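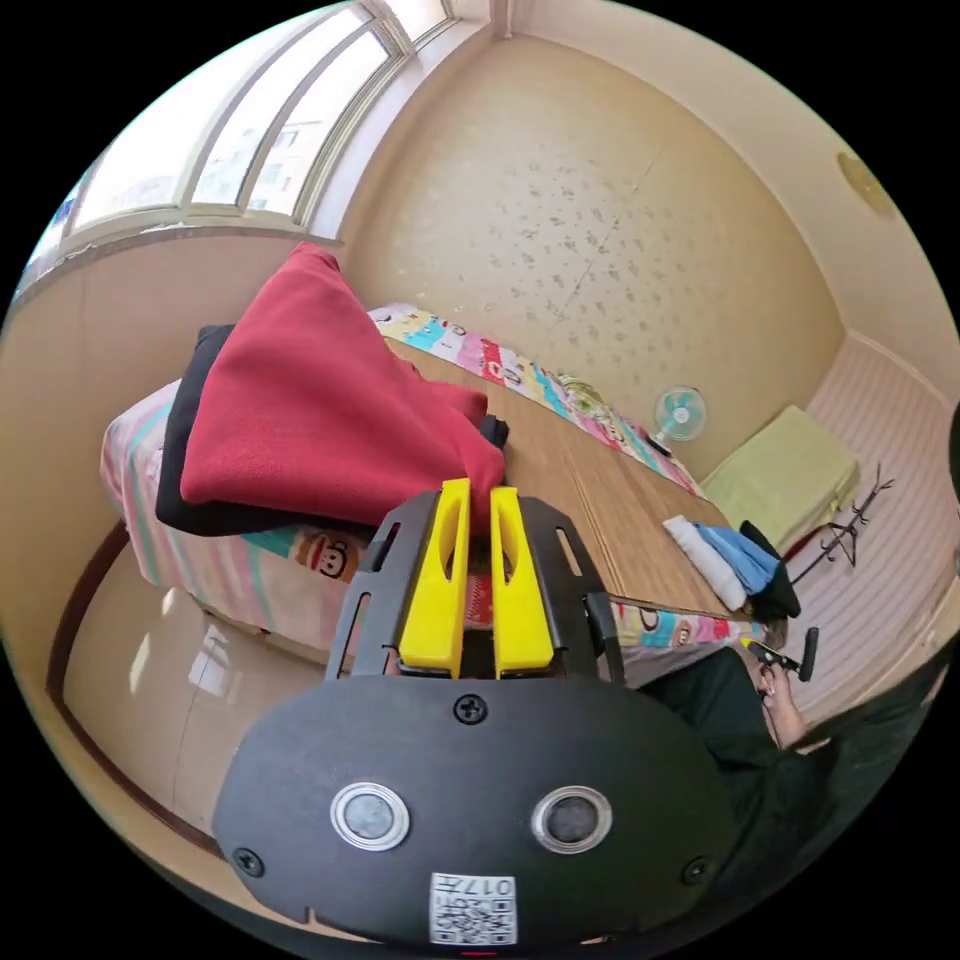
red fleece on the bed, monkey sheets

stetard
Finished Gelell last night, all 835 pages. The book scared me way more than the movie! They cut the whole flooded church part, and that's the best thing in it.

dabbas5
Nah, movie wins. The church drags forever and I skipped most of it.

stetard
You skipped it?? No wonder you like the movie lol

flendthorpe
Kind of with dabbas on this one. I still loved the ending in the book though, the movie one felt rushed. Is the sequel any good?

dabbas5
Watching it Wednesday, will report back.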